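How to sort a jewelry pile on the bed

Spread everything on a plain blanket so small pieces don't roll away. Keep bracelets, necklaces and hair ties in separate groups, and undo any knots before you put a piece down.
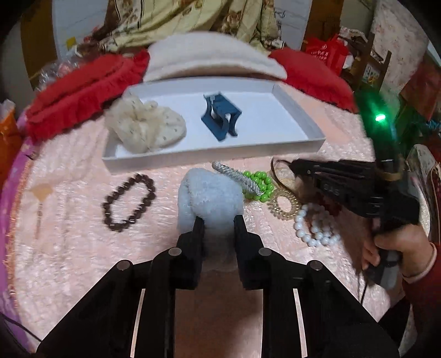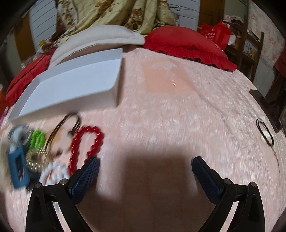 Zixuan Kong, home editor at Tavia

Beaded pieces can share a shallow box. Lay cord necklaces flat, in one loop each. Store coil hair ties on their sides in a small dish, away from fine chains.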